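NOTES — repair night talk, Avdale hall, 7 pm. 39 slides, skip the kettle ones if short of time

Start: who's chucked out a toaster this year? Hands up. Wait for it.

Why we got going. Council tip at Roser, hard rubbish pile, most of it a flat cord or a blown fuse. Nearly 64 items through the door since September. Don't read out the list!! It's on the handout.

Next bit — sorting before fixing. Tray first, always. Bits roll, screws vanish under the fridge. Egg cartons fine, ice cream tubs fine.

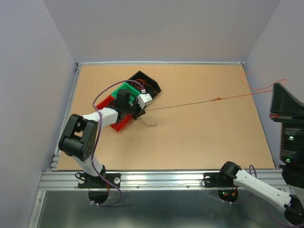 Tray on the tabletop, lying on the diagonal.

Say: label as you go. Masking tape, texta, date. Mention the Majimbun group, they photograph every layer on the way down. Slow but they get stuff back together.

Then safety. Slow down here, I always rush it. Unplugged is not the same as safe. Microwaves — we don't open them, full stop. Anything mains gets tested and tagged by a sparky before it goes home. Somone will ask about extension leads. Same answer.

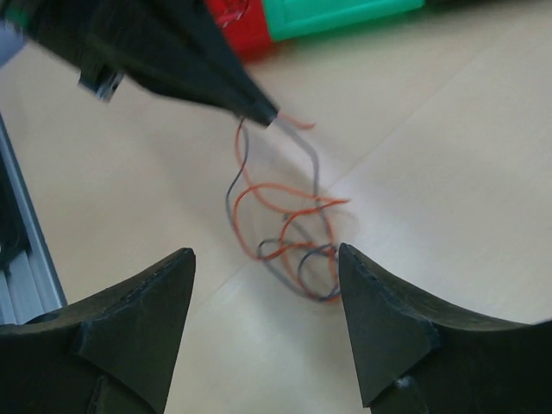
Loose wires, tangled. Keep everything longer than a hand, strip the ends later with a cuppa. Colour matters, so don't go by "it was probably the brown one". Old gear used different colours from new gear, check the chart at the back.

Skimura shed: 2 benches, open till nine. Bring your own specs, the light's ordinary.

Money slide. Gold coin, tin by the door. Parts at cost.

Questions, 10 min tops. If its quiet ask about lamps, everyones got a lamp.

Stack chairs after. Urn OFF.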